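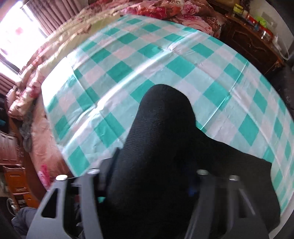

Tejido negro sobre mantel de plástico a cuadros verdes.

Vivero de empresas Nelov
Lista de comprobación de seguridad: zona de prototipos y sala de demostraciones
Edificio Branmont, planta baja
Fecha de la visita: 2019-02-16
Tipo: ordinaria, previa a la jornada de presentación a inversores

Claves: C = conforme. NC = no conforme. P = pendiente de comprobar. NA = no aplica.

1. Accesos y evacuación

1.1 Puerta principal abre sin llave desde dentro: C
1.2 Puerta trasera abre sin llave desde dentro: NC
Comentario: la barra antipánico baja, pero el pestillo superior no se retira del todo y hay que empujar con el hombro. Avisada la propiedad del edificio. Mientras no se repare, la sala Kruger no puede usarse con público.
1.3 Pasillo libre de obstáculos: NC
Comentario: dos cajas de embalaje de Mudar junto al cuadro eléctrico. Retiradas durante la visita. Es la segunda vez que se anota.
1.4 Señalización de salida visible desde todos los puestos: C
1.5 Alumbrado de emergencia: C
Comentario: una luminaria tarda en encender. Repetir la prueba en la próxima visita.

2. Aforo de la sala Kruger

2.1 Cartel de aforo colocado: C
2.2 Disposición de sillas conforme al plano: P
Comentario: el plano entregado es el de la jornada de julio y lleva el escenario en la pared contraria. El aforo autorizado es de hasta 40 personas, incluidos los ponentes y el personal de sonido. La lista de inscritos tiene que cerrarse con esa cifra, sin reservas aparte para invitados.
2.3 Ancho de paso entre filas: P
Comentario: se medirá con las sillas puestas.

3. Instalación eléctrica

3.1 Cuadro cerrado y rotulado: C
3.2 Prueba del diferencial: C
3.3 Regletas encadenadas: NC
Comentario: puestos 10 y 16. En el segundo hay una impresora de resina, una estufa y el cargador de baterías en la misma regleta. La estufa se retira. Las otras dos cosas van a tomas de pared distintas.
3.4 Cables en zona de paso cubiertos con canaleta: C
3.5 Equipos de los residentes con etiqueta de revisión: NC
Comentario: falta en la fuente de laboratorio de Mudar. El equipo es de segunda mano y no trae documentación. Queda desconectado hasta que lo revise el servicio técnico.

4. Baterías y prototipos con motor

4.1 Carga de baterías de litio solo en el armario ventilado: C
4.2 Ninguna batería en carga fuera de horario: P
Comentario: no se puede comprobar de día. Se pide a los residentes el registro de carga del último mes.
4.3 Parada de emergencia accesible en las demostraciones: C
Comentario: probada en los dos equipos previstos para la jornada. Corta la alimentación en ambos.
4.4 Distancia entre público y equipo marcada en el suelo: NC
Comentario: la cinta está levantada por la zona del proyector. Poner cinta nueva -- la de tela, no la de papel -- la víspera.

5. Incendios y productos químicos

5.1 Extintores en su sitio y dentro de plazo: C
5.2 Alcohol isopropílico en armario de seguridad: NC
Comentario: una botella abierta en la mesa de montaje. La cantidad fuera del armario no debe pasar de 800 ml, en envase cerrado y con etiqueta.
5.3 Fichas de seguridad disponibles: C
5.4 Contenedor de trapos con tapa: C
5.5 Cabina de pintura: NA

6. Primeros auxilios

6.1 Botiquín completo: NC
Comentario: faltan guantes y suero fisiológico. Pedido hecho.
6.2 Lavaojos: C
6.3 Teléfonos de emergencia a la vista: C
Comentario: el cartel lleva todavía la extensión antigua de recepción. Cambiar.

Resultado: apto con reservas para el trabajo diario de los residentes. No apto para público hasta cerrar 1.2, 2.2, 2.3 y 4.4.

Los puntos 3.3, 3.5 y 5.2 se comunican por escrito a las empresas afectadas. La segunda visita se hará con la sala montada y la puerta trasera reparada. Copia de esta hoja en el tablón de recepción y en la carpeta de Branmont.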